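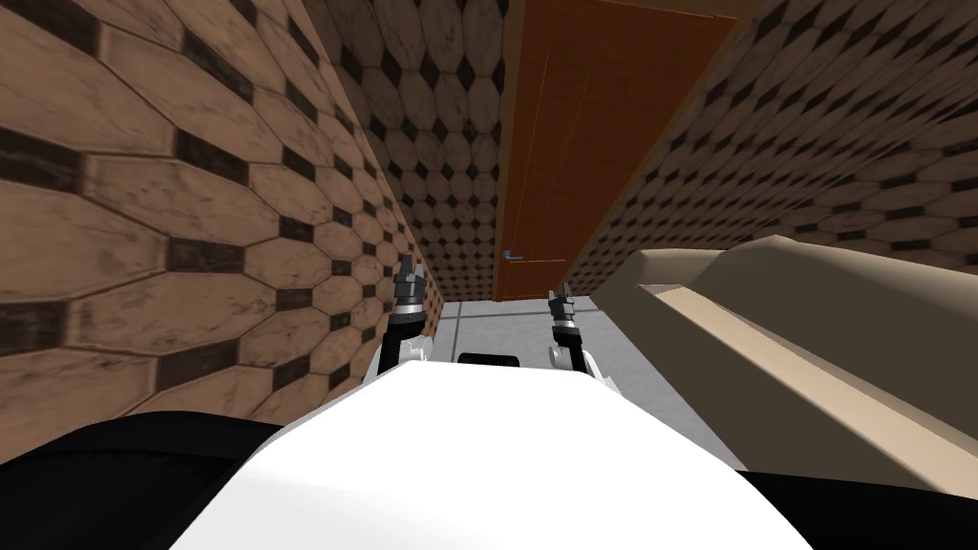 Stultell Reading Rooms -- Progress Report to the Fund, second period

Category: Grants and Reports | Community Learning

We are glad to send you the second report on the reading rooms in Brekano and Plinow. The report covers the time from the end of summer until November. The money was used according to the plan, with one change which is explained further down.

The room in Brekano is open four afternoons a week and on Saturday morning. In this period 94 people borrowed books from it, and most of them came back more than once. The largest group is still parents with children under ten. Older readers come mainly for the newspapers and for the large print books, and they have asked for more crime novels. We have passed this wish to our supplier.

In Plinow the start was slower. The bus from the lower part of the town was moved to an earlier hour, so people who work could not reach us before closing. From October we keep the room open until half past seven on Thursday. The evening is now the busiest time of the week, and we would like to keep it also in winter.

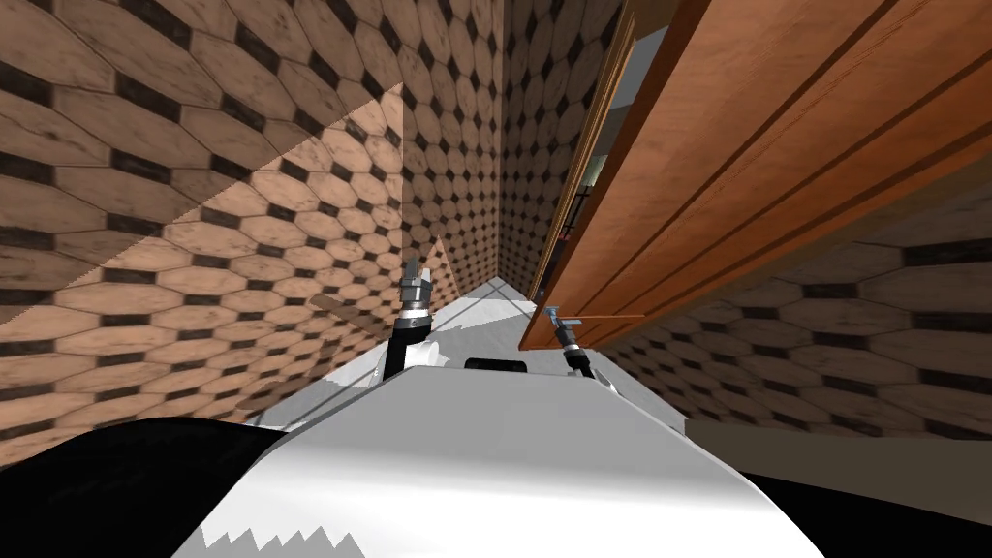 Image: Stultell Reading Rooms

The change in the budget concerns the catalogue. We had planned to buy the Geum library programme in its full version, but after a trial of one month we saw that the small version is enough for two rooms. It prints the borrowing cards and sends reminders, and our staff learned it in one afternoon. With your agreement from September, the difference was moved to the purchase of books. Our shelves now hold 3,000 titles together in both places, and the children's part is the one which grew most.

We also held 19 reading hours. The first ones were too long, and the smaller children became tired before the story was finished. We have therefore made them shorter -- forty minutes, with a pause for drawing -- and we divide the children by age when enough of them come. The school in Plinow has asked if one class may visit every second week. We answered yes, but only in the mornings, when the room is otherwise closed.
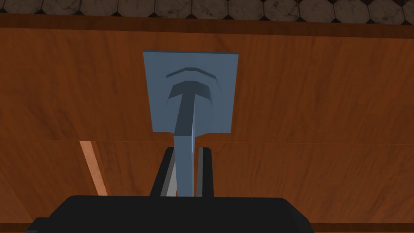 Two matters are still open. The first is the heating in Brekano, where the owner of the building has promised a new radiator but has not given a date. Until then we use an electric heater and the bill will be higher than we wrote in the application. The second is the training in book repair. The teacher was ill in October and the course is moved to the new year. The fee is not yet paid and remains in the account.

In the next period we intend to begin a home delivery for readers who cannot walk far, first in Brekano only. We will send the detailed costs together with the receipts. If you wish to visit one of the rooms, please write to us a few days before, so that somebody can be there to receive you.

2 comments | 19 shares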